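Product Review: Danzer Percale Flat Sheet, White
Tradau Hospitality Supply Office, Linens and Furnishings
August 24, 2020 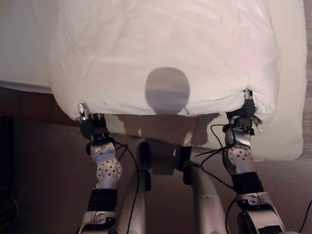 Purpose of the review

The Tradau Supply Office purchases bedding for guest houses, student residences and short-stay lodgings that belong to its buying group. Members asked the Office to look at the Danzer percale flat sheet as a possible replacement for the Vonis cotton blend sheet, which has been the standard item on the group list for several years. The review was carried out by Ermelinda Henriques of the linens desk, with laundry records supplied by Reto Zwahlen of the Sakness residence.

Product and price

The Danzer sheet is sold as 100 percent cotton in a plain percale weave. It is offered in white only, in three sizes. The Office bought the largest size in packs of nine at a price of $269 per pack, delivery included. Smaller packs are not available to trade buyers. The maker gives a thread count of 400, a figure the Office has no means of checking and has not used in its rating.

Each sheet carries a sewn label at one corner of the foot end giving the size. Staff at Sakness found the label easy to read when sorting, although the print on several had begun to fade by the end of the trial. The Vonis sheet uses a colored thread in the hem for the same purpose, and housekeeping staff stated a clear preference for it.

Feel and appearance

Guests who returned the comment card described the sheet as crisp and cool. A smaller number found it stiff on the first night. The stiffness eased after the third wash. The cloth has a flat finish with no shine, and the white is a close match to the pillowcases already in use across the group, so mixed sets may be made up without an obvious difference in tone.

Percale creases more readily than a blend, and buyers should expect this. Sheets taken from the dryer promptly and folded while warm were judged fit for a guest room without pressing. Sheets left in the drum overnight were not, and had to be washed again or sent to the flatwork iron. Residences without an iron on site should weigh this point with care.

Washing and wear

The trial sheets were washed at the temperature stated on the care label and dried on a medium setting. Shrinkage was greater along the length than across the width, and most of it took place in the first two washes. The largest size still tucked in well at the foot of a deep mattress. The middle size did not, and the Office advises members with deep mattresses to order one size up.

Hems held firm throughout. One sheet was withdrawn after a small tear appeared near the side edge. The supplier replaced it without charge within the week, though the claim form had to be sent twice.

Handling and storage

The sheet is heavier than the Vonis item when damp, and laundry staff asked that carts be loaded to a lower level. Folded sheets stack evenly and take up slightly more shelf space. The outer wrapping is a thin plastic sleeve that cannot be closed again once opened. Members who store linen for long periods will need bags of their own.

Rating and advice to members

The Office rates the Danzer percale flat sheet as Good. It is approved for purchase by guest houses and short-stay lodgings. Student residences, where bedding is often washed by the residents themselves, are advised to remain with the Vonis blend for the present.

Orders placed through the group list will be filled from September. Questions on sizes and delivery should be directed to Ms. Henriques at the linens desk. Members who already hold stock of the Vonis sheet may continue to use it and are not required to change over.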